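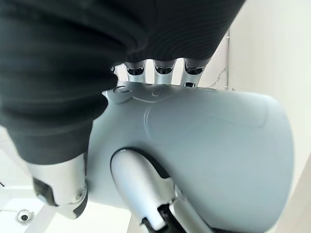

リブ編みのセーターを長く着るために　Umoraの店主に聞きました

ニットの手入れと直しをしている小さな店、Umoraをたずねました。私はこの町に来て6年になりますが、セーターの洗い方やしまい方を日本語で人に習ったことは、まだありませんでした。自分の国では、母がすべてしていました。ですから今回のインタビューでは、とても基本的なことも質問しました。店主は名前を出さないことを希望されたので、この記事では「店主」と書きます。

最初に、いちばん相談が多い服は何ですか、と聞きました。

「冬は畝のあるニットです。リブ編みですね。伸びました、ひざの上まで来ました、と言って持って来られます。リブは横に伸びる編み方だと皆さん知っていますが、縦にも自分の重さで下がります。濃い色の厚いものは、とくに重いです」

厚いセーターをハンガーにかけるのは、よくないことでしょうか。私は毎日かけています、と正直に言いました。店主は少し笑いました。

「一晩ならかまいません。着た日は湿気がありますから、むしろ風に当てたいです。でも、そのまま4月までかけておく人がいます。肩に角が出ます。あの角は蒸気でだいぶ戻りますが、糸が細くなったところは戻りません」

持つときは、つままない

次に、店主は作業台で、セーターの持ち上げ方を教えてくださいました。私はいつも肩のところを二本の指でつまんで、ぱっと持ち上げます。これが第一の間違いでした。

「下から手を入れてください。手のひらを布の下に入れて、全体を乗せます。指先だけで引くと、そこの畝だけが開きます。開いた畝は隣の畝とちがう顔になって、光の下で見ると線に見えます」

「ちがう顔になる」という言い方が気に入ったので、ノートに書きました。辞書にはない使い方かもしれません。

洗ったあとの話も聞きました。水をふくんだセーターは、乾いたものよりずっと重くなるそうです。バスタオルに広げて、端から巻いて、上から押します。しぼることはしません。巻いたまま15分も置く人がいるけれども、すぐに開いてよい、と店主は言います。それから平らな網の上で形をなおします。

「畝をまっすぐにしようとして、手で何度もなでる人がいますね。気持ちはわかります。けれど、畝は少し波になっていても大丈夫です。裾と袖口を先に決めて、真ん中は最後に軽くたたくだけ。触る回数が少ないほうが、きれいに乾きます」

私が「波のままでいいのですか」ともう一度たしかめると、「着たら体の形になりますから」という答えでした。

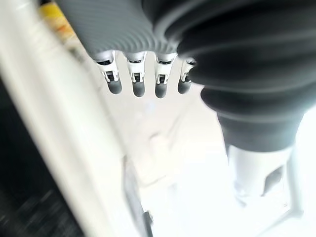
たたみ方は幅から考える

たたみ方について、私は正しい方法が一つあると思っていました。店主の考えは少しちがいます。まず引き出しの幅を見て、それから服の幅を決めるのです。

店では、Closeroという引き出しを使っています。内側の幅は43センチです。店主はセーターを40センチより少しせまい幅にたたみます。

「ぴったりにすると、出すときに両側がこすれます。毛玉は着ているときだけにできるものだと思われていますが、引き出しの出し入れでもできるんですよ」

順番は次のようでした。背中を上にして置きます。袖を内側に折りますが、袖の折り目は肩の縫い目から少し離します。それから裾を持ち上げて、二つに、または三つに折ります。厚いものは二つのほうがよいそうです。三つに折ると真ん中に空気がたまって、上に別の服を置いたときに斜めの折り目がつきます。

立てて入れるのか、重ねて入れるのか、という質問もしました。雑誌では立てる方法をよく見ます。

「薄い綿の服なら立てます。畝の厚いものは寝かせます。立てると下の方に重さが集まって、裾が広がりますから。ただし重ねるのは三枚まで。それ以上は、下の一枚を出すときに引っぱるでしょう。引っぱったら、ていねいにたたんだ意味がなくなります」

道具のこと

作業台の横には、ブラシが二本と毛玉取りが一つ置いてありました。ブラシはGrabnerのものを長く使っているそうです。一本は毛がかたく、コート用です。ニットにはやわらかいほうだけを使い、畝にそって縦に動かします。横に動かすと、畝の間のほこりが上に出ないで、奥に入ってしまいます。

毛玉取りは、Usikの手動のものでした。電動のほうが速いのではありませんか、と私は聞きました。

「速いです。速いから、取りすぎます。リブは山の部分だけが前に出ているでしょう。機械の刃は山だけを切ります。一回ではわかりませんが、三年くらいすると山が薄くなって、急に穴があきます。私のところに来る穴の多くは、それです」

手動のものを使うときは、布の下に片手を入れて、少し高くしてから軽くすべらせます。私も自分のカーディガンで試させてもらいました。力を入れないことが難しかったです。

店主は直した服の記録をノートにつけています。店を始めてから、番号は1,421になりました。同じ服が何回も出てくるので、服の数はもっと少ないとのことです。いちばん多く戻ってきたのは、紺色のタートルネックで、ひじを両方、首を一回、袖口を二回直したそうです。

「もう新しいのを買ったほうが安いですよ、と言いました。でもお客さんは、首のところがちょうどいいんです、と言うんです。それなら直します」

虫よけについて

最後に、春にしまうときの虫よけのことを聞きました。私の家では去年、マフラーに小さい穴が三つできたからです。店主によると、薬を入れる前に、まず汚れを残さないことだそうです。一度しか着ていないものも洗ってからしまいます。薬は服の上に置き、ちがう種類を一つの引き出しに混ぜないでください、と言われました。

マフラーの穴は直せますかと聞くと、色の近い糸があれば直せるので、次に来るときに持って来てくださいとのことでした。店の糸の箱には灰色だけで何種類もありましたが、私のマフラーは緑です。緑の糸は自分でも探してみるつもりです。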